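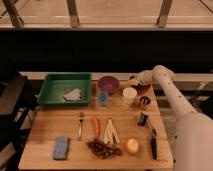 ## 3.2 Table layout and object set

**Figure 3.** Table layout with the tray at the back left, the bowl beside it, and the four cups.

The layouts were drawn up to study how people group everyday items when asked to clear a table after a light meal. Each layout combines one tray, one cloth, one bowl and several cups. Figure 3 gives one of them. The green plastic tray takes the back left corner and holds the white cloth. The purple bowl stands to its right, with the small translucent blue cup directly in front. The white, brown and dark cups are placed further to the right.

The cloth is left crumpled in the tray. In the pilot sessions, run in June at the Lerirbridge site, a folded cloth was often read as a place mat, and participants set cups on it. A bunched cloth did not invite this reading, and the change was kept for all later sessions. The tray has raised walls and a flat bottom, so a cup can be stood in it without support.

Cups were chosen to differ in colour and outline. Arruda and Condori had reported that participants given matching cups tend to treat them as a set and move them in sequence. With unlike cups the order of removal is less regular, and the effect of position can be separated from that of likeness. The blue cup is narrow and cylindrical, while the white cup is squat. Colour names were fixed in advance and used in the same form in all spoken instructions.

The bowl and the blue cup are set close together on purpose. From the viewpoint of Figure 3 the cup slightly overlaps the lower edge of the bowl. Tavares treats such pairs as a single item if they are cleared in one movement. We follow the stricter rule used in the Diklow study, where each object is scored separately whatever its neighbours.

A total of 500 layouts were prepared and each was used twice, giving 1000 trials. Positions were noted by table region (back left, back centre, back right, front) and checked by a second coder, K. Amaral. Disagreements were confined to objects standing near a boundary between two regions, and were settled by W. Lacerda before scoring. The coding sheet is reproduced in Appendix B.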